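Portes ouvertes chez Heline ce vendredi, j'y suis – je poste en vrac, désolée pour les fautes

Hall 5, démo tri de bouteilles. Deux bras, une table verte, une poubelle au fond. Du monde devant, les gamins collés à la barrière
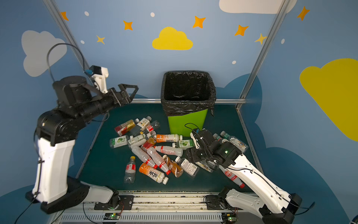 Le gars de Prostum dit 2385 bouteilles depuis septembre, j'ai pas pu verifier. Il parle vite, moi je note mal

Question du public : et les bouteilles écrasées ? Réponse – « on y travaille ». Ok

Café à l'entrée correct, file interminable. Je file voir le stand Sekby avant la fermture, suite ce soir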